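# Sovden picking cell: notes from the open day
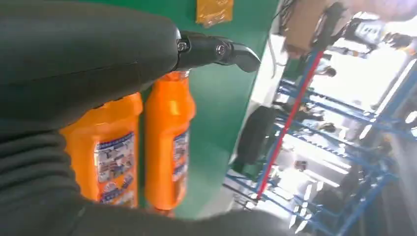
*Page last changed: October*

I finally got to see the Sovden at work, and I have a lot to say about it! We've had it on the equipment list here for a while, with the spec table and the usual sales text, but I'd never stood next to one for a whole afternoon. Trindade opened up their demo hall to anyone who wanted to come by, so I drove over, ate far too many of their cookies, and wrote this page over again when I got home.

Quick version for people who only want the basics: the Sovden is a picking arm with a two-finger gripper and a small camera down at the wrist. It's made by Sovau, and Trindade sells it and looks after it. It's meant for shelf goods, so bottles, boxes, tubs, pouches, that kind of thing.

## What they had it doing

Bottles, mostly. The orange ones in the picture, with the white and blue labels, are what it was working near when I grabbed the wrist view. You get a very odd angle on the world from down there (the blue racks look like they're sliding off a hill), but it's the view the operator gets on the screen, and after a few minutes I stopped tilting my head.

Bottles like these are a good test, I think. They're glossy, and shiny plastic throws highlights that some cameras really don't like. One is wider than the other, so you can't just set one grip and leave it. And they're standing side by side, which means the finger has to come in at the neck without knocking into its neighbor. I asked Dale Bouchard, who was running the hall that afternoon, whether they'd picked easy ones for the visitors. He laughed and told me to go choose something off the shelf myself. So I did! I came back with a squashy refill pouch, and the arm needed three tries to get hold of it. Dale was a good sport and let me put that on this page.

## The gripper

The finger has a curved tip, a bit like a hook, and I'd always wondered about that from the drawings. Iason Fragkou from Sovau walked me through it. The curve lets it get in around a neck or a shoulder where a flat pad would slide off. You can swap it for a flat finger if you're mostly handling cartons, and he did the swap for us with a small screwdriver while talking the whole time. I tried it after him and was much slower, and I dropped a screw, and we all got down on the floor to look for it.

I also asked about the ribbed part, the dark section with the folds. It's a sleeve, and it keeps dust and drips away from what's inside. It comes off for cleaning. If you handle anything sticky, order a second one so you aren't waiting for the first to dry.

## Numbers people keep asking me for

- Picks in the longest demo run: 551
- Picks that needed a second try or a hand from the operator in that run: 67
- Part number for the spare sleeve: 336
- Part number for the curved finger: 74

The first two came off Trindade's own screen at the end of the run. They'd been mixing in awkward stuff all through it, pouches included, so please don't write to me saying another arm does better on plain boxes. I'm sure it does.

## What I liked, what I didn't

I liked how calm it is. It slows right down for the last bit before it touches anything, and you can stand there and talk in a normal voice. I liked the teaching mode too, where you take hold of the arm and lead it to the shelf and it remembers the way. A guy next to me had it figured out before Iason was done explaining.

The screen menus I could do without. Too many levels, tiny text, and the button for going back isn't in the same spot from one page to the next. Iason said a new version is coming and I'll update this page when I've seen it. The arm is also pretty chunky near the wrist, so if your shelves are close together, measure first. Dale will lend you a cardboard dummy of it for exactly that, and I'd take him up on it.

A few of you have asked if it'll run with the Skindo conveyor. Yes, with the adapter plate, and you'll want the longer cable. They had that set up in the back corner but I only caught the tail end of it.

## Ordering and visits

We can quote the Sovden with either finger. Lead time changes a lot, so ask before you plan anything around it. Trindade is happy to have people in outside of open days too, mornings are best, and you can bring a box of your own products for the arm to try. Bring the annoying ones.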